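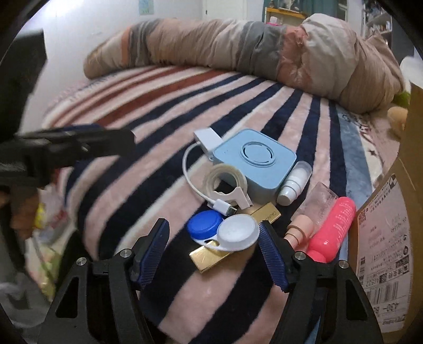 ### 4.3 The open day as a source of demonstrations

Most of the demonstrations in this paper were made by people who had practiced. Those in this section were made by people who came to Trernemdale on a Friday in November, many of them for the soup. The open day had been on the calendar long before our study, and we were asked whether we could "show something that moves." We offered the bedroom tidying task, on the theory that everyone who owns a bed is already an expert in leaving things on it.

Visitors used the Horkau handheld gripper under the protocol of Section 3.2, with two changes. The calibration step was done by staff, and the written instructions were cut from two pages to a card. The card read: "Pick up one thing. Put it in the bin. Do it again if you like it." We'd meant to add a line about speed but ran out of card.

Over the day, 46 visitors produced 1,385 recorded attempts. An attempt starts when the fingers first close past the halfway point and ends when they open again, wherever that happens to be. The definition is generous. It admits several recordings in which the only thing grasped was blanket, and one long one in which a visitor opened and closed the fingers at his daughter while she pretended to be a shark.

**Setup.** The bed was laid with a patterned blanket and stocked with small household objects. We didn't standardize the layout. Between turns the next visitor in line was invited to "mess it up again," an instruction that needed no card. Piles built this way are harder than ours. When lab members scatter objects, they leave a polite gap around each one, having all been present for earlier failures. Visitors stack. In Figure 5 the contact lens case rests across gold-colored items, with the USB plug of a white cable just above it and the tip of one finger pad almost at the white cap. A planner that treats each object as a separate problem will find little to like in that arrangement, and ours didn't.

The striped blanket deserves a word as well. Our segmentation model was tuned on plain tabletops, and its opinion of broad diagonal stripes was that they were objects. During the afternoon demonstration, when the trained policy ran on the robot arm in front of visitors, it made 16 approaches to a border between two bands of color before Rommel Ignacio pressed the stop button. A woman near the front asked whether it was trying to make the bed. Ignacio said that it was a research question.

**What visitors did differently.** We compared the visitor recordings with 3,023 attempts made by trained operators on the same task. The differences below are those that both annotators agreed on without being told what to look for.

Trained operators approach from above, close, lift, and carry. Visitors nudge first. They would push a lens case or a small bottle a short way with one finger before committing to it, usually to free it from whatever lay alongside. We had removed this behavior from our operators during training - it made the recordings longer and the plots uglier - and it now seems we'd removed something useful. A policy trained with the visitor recordings included learned to nudge, and did so at sensible moments more often than at silly ones.

Visitors also dealt with cables in a way our protocol doesn't allow for. Operators are told to grasp a cable by its plug. Visitors grasped it anywhere, lifted until something else moved, and then followed the trouble down to its source. Reinaldo Evangelista, who annotated the cable episodes, labeled this "fishing" in his first pass. A reviewer of an earlier draft asked for a more formal term. We have considered several and kept "fishing."

Round things were left until last. This held for tape rolls and for bottles lying on their sides, and it held for children and adults alike. Asked about it, one visitor said she was "letting them think it over." Our operators, who work down a list, show no such preference. On a soft surface the visitors' order has something going for it: a small bottle tends to settle into the plush once its neighbors are gone, and a settled bottle gives the pads less chance to roll it away. We didn't test this separately and offer it as a suspicion.

**Data quality.** The visitor recordings are bad in ways that are easy to find. The wrist is often tilted so that the target passes out of view shortly before contact. Many attempts pause in the middle, typically at the point where the visitor turned to tell somebody about it. We trimmed pauses longer than two seconds and kept everything else, including the tilt. Filtering for tilt improved the training loss and made the robot worse, a result we checked several times in the hope that it would go away.

A second problem was the scenery. The bedroom in the Enlow building is a real one, with a shelf, a curtain, and a rolled duvet at the end of the bed, and the wide lens records all of it. In the Okeke room used for the main experiments, the background is a gray sheet. Policies trained only on gray sheet performed poorly in the bedroom. Policies trained on the bedroom did tolerably well in front of the gray sheet, although they were slower there, and one of us maintains that they looked bored.

**Limits of the comparison.** The two groups differ in more than training. Operators were paid and seated, and visitors were neither. Operators worked through object lists that we wrote, while visitors picked whatever appealed to them, so the bright and the odd-shaped are overrepresented in their half of the data. The trained policy was also evaluated on piles built by visitors, which may favor the visitor recordings for no deeper reason than familiarity. We repeated the evaluation on lab-built piles and the advantage shrank, though it kept its sign. Full results for both conditions are given in Section 5.1, along with the blanket.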